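Planning the Bonari Bench: A Gallery with Budget Notes
2020-01-16

We finally have a spending plan for the picking cell at our Bonari workshop, and I'm thrilled with it! What follows is one photo and then the notes that go with it, grouped by what we want to buy, what we already have and what can wait until June.
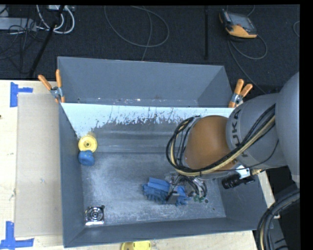

Bin picking is the job we're planning for, and it has taken over my notebook since the fall. The idea is simple to say: mixed items go in a bin, the arm takes them out one at a time, and someone at the packing table gets on with better things. Budgeting for it is a lot less simple, and a lot more fun than I expected. The arm gets all the attention (it's a KUKA, and yes, everybody wants to stand next to it), but look at how many other things a working bench asks for. The bin is held with orange-handled spring clamps, there's blue tape marking corners on the tabletop, and the cables go everywhere. Every one of those is a line in the plan now. They're small lines, but I had none of them in my first draft.

The mix in the bin
A round yellow wheel-like part, a shiny square metal part and a blue bundle that looks like work gloves - I love this mix. Hard and round, hard and flat, soft and shapeless. If you're pricing grippers, put your own worst assortment together before you call anyone. Ours came out of the returns shelf and cost us nothing.

The gripper
We're asking for quotes on 2 sets of fingers, one narrow and one wide. Fabric is where I expect to spend the most time, so the budget has a separate line for spare fingertips. Ask how they're fastened and whether you can swap them with the tools you own. Skurska, the shop that does our machining, will make blanks for us if we send a drawing, and that keeps the spares line pleasantly short.

Bins
Look at the floor of that bin, all scuffs and cloudy scratches. I'm glad to have a worn one to plan around! We've put two replacements in the plan, and a liner material to try in one of them. Worn metal and bright light don't always get along with a camera, so I'd like to test dull surfaces before we settle on a standard bin for the whole line.

Clamps and fixturing
Spring clamps are wonderful for this stage. You can shift the bin, run again, shift it back. For the permanent cell we want a proper locating frame bolted down, and the quote we have is $600 including the dowel pins. The clamps stay on the bench for trying things out.

Cable dressing
My favorite line in the whole budget, and I know how that sounds. Sleeving, clips, a floor channel, labels for both ends of everything: $1000, and I had to argue for it. When you visit other shops, look at how their cables leave the arm and where they land. It's the fastest education you can get.

The table
Wood for now, and I've grown fond of it. You can tape on it and mark it up with a pencil. The final cell sits on a steel base over a new slab, poured with Cemex concrete by the same crew that did our loading area. The slab comes out of the building budget, so please don't add it to the cell when you compare totals with ours.

A place for the controller
The handheld controller needs a home of its own. We're adding a wall hook and a small shelf at elbow height near the gate. Cheap, easy to forget, and a pain to add after the fencing is up.

Small stuff
Up to $100 for tape, markers, fasteners and replacement clamps. Blue tape alone deserves its own mention - corner marks are such a quick way to put a sheet or a bin back in the same spot.

On hold until June
A second bin station, a conveyor to feed it, and the copy of the cell we'd like to send to our Cabanatuan site. I've asked for prices on all of it anyway, and the conveyor quotes are already coming in at three different belt widths. We'll pick a width once the carton sizes are fixed.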